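Cleston: Applicant and Viewer FAQ

Reading time: 6 minutes

We use cookies to remember your region and playback settings. Accept / Manage

The answers on this page cover the current season of Cleston, the relationship competition produced by Dunico. They apply to applicants, studio audience members and home viewers. Where an answer conflicts with a signed participant agreement, the agreement controls.

FORMAT

How does a season work?

One lead, sixteen suitors at the start, ten episodes. The lead and the suitors live in separate buildings on the same property. Each episode has one group date, at least one single date and an elimination. From episode seven on there is no group date.

What is a hold?

The lead can place a hold on one suitor per episode. A held suitor can't be eliminated in that episode and can't go on a single date in the next one. Holds don't carry over. A hold placed after the elimination has begun is void, which is what happened to Kobe Cuypers in the second season -- the lead announced it on camera, but the elimination clock was already running.

Does the season have to end in a proposal?

No. The final episode requires a decision, and the lead may choose one of the last two suitors or leave alone. A proposal is optional. Two of the five completed seasons ended in one.

Are Cor Cuypers and Kobe Cuypers related?

They are cousins. They appeared in different seasons. The current agreement bars relatives from the same season but not from the same series.

Why did Keegan Katene come back in episode four?

Under the return rule, the lead may recall one eliminated suitor before the end of episode five. The recalled suitor takes the place of the next person eliminated, so the total number of eliminations doesn't change. Keegan had left in episode two. The rule has been in the agreement since the first season and had been used once before.

VOTING

What do viewers vote on?

Viewers vote on the location of the single date in episodes three through eight. Viewers do not vote on eliminations. The audience vote never affects who stays.

When does voting open and close?

It opens when the episode ends on Friday and closes at noon on the following day, Eastern time. Votes received outside that window are discarded without notice.

How many votes can I cast?

Each account has 3 votes per episode. They can be split or placed on one location. Unused votes expire at close.

Can I vote by text message?

Yes, in the United States only. Send the location number to 3981. Message and data rates may apply. Text votes and account votes are added together, and a phone number linked to an account shares that account's limit.

What happens if there is a tie?

The lead picks between the tied locations. The lead isn't told the vote totals in any other case.

Why was the episode six vote thrown out?

The location that won, the boathouse, lost its filming permit after the vote closed. The second-place location was used. This is covered in section 4 of the voting rules. Votes were not reopened.

APPLYING

Who can apply?

Applicants must be at least 23 on the first day of filming, legally single, and able to be away from work and home for seven weeks. Former participants of other dating series can apply if their earlier agreement has expired. Send a copy of the expiration letter with the application.

When do applications open?

August. The form stays up until the casting office has received enough complete applications to fill the interview schedule, so there is no fixed closing date. Incomplete forms are not counted and are not returned.

What do I need to send?

The form, two recent photos without filters, and a video of no more than three minutes. The video should be shot in one take. Don't add music. Files larger than 200 MB are rejected by the upload page, usually without an error message; if the confirmation number doesn't show up, the file was too big.

Can I nominate somebody else?

Yes, but the nominated person has to complete the form. A nomination only triggers an email with a link. If they don't use the link within 30 days it is deleted.

Who reads the applications?

The casting office, headed by Guilan Shi. First reading is done by two people separately. If they disagree, the application goes to interview. Dunico does not give feedback on applications that aren't taken further.

Are participants paid?

Suitors receive a flat weekly amount and travel costs. The lead has a separate contract. There is no prize. Any jewelry used in the final episode is on loan from Peeters until the season has aired, and the terms after that are between Peeters and the couple.

STUDIO AUDIENCE

Which episodes have an audience?

Only the reunion, taped in one evening after the final episode has been edited. There are 100 seats. Half go to the ticket draw and the rest to guests of the participants.

How do I get a ticket?

Enter the draw on the tickets page. One entry per address. Winners are emailed a code that must be confirmed within 48 hours. Codes can't be transferred or sold, and the name has to match a photo ID at the door.

What time should I arrive?

Doors open at 4:30 p.m. and close at 5:45 p.m. There is no late seating. Taping runs until 10 p.m. with one break -- plan for it to go over.

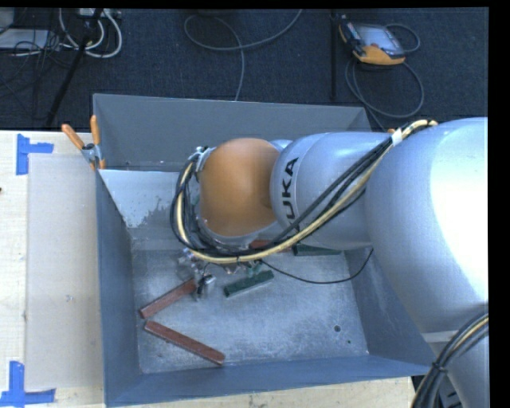

Can I bring my phone?

Phones are sealed in a pouch at check-in and unsealed on the way out. Smart watches are treated as phones. Medical devices are exempt; tell the desk when you confirm your code so that the exemption is on the list before you get there.

Is there a minimum age?

Eighteen. This also applies to guests of participants.

WATCHING

Where can I watch?

On Kovico, live and on demand. Episodes go on demand one hour after the live broadcast ends. The extended cut is added on Monday and runs between ten and twenty minutes longer. Extra footage is mostly from the suitors' building.

Why is the episode numbering different in the extended cut?

The extended cut splits the two-hour opening into parts 1A and 1B. Some players list these as episodes 1 and 2, which moves every later number up by one. The voting page always uses the broadcast number.

Is there a version with audio description?

Yes, for all episodes from the third season on. Captions are available for all seasons. Captions on the live broadcast are typed as it airs and contain errors; they are corrected in the on-demand version.

Who is the narrator?

Gerardo Buenaventura, starting with the third season. The first two seasons had no narration and used title cards.

Are the couples still together?

Dunico doesn't comment on relationships after the reunion has aired. Participants are free to do so themselves once their agreement ends.

Can I post clips?

Up to 30 seconds per episode, with no music added and no spoilers in the first 24 hours. Clips of the final decision are blocked until the reunion airs. Accounts that post leaked material lose their voting access for the season.

How do I report an error on this page?

Use the contact form and pick "Website" as the subject. Questions about casting sent under that subject are not forwarded.

Contact | Terms | Privacy | Copyright Dunico. All rights reserved. | Back to top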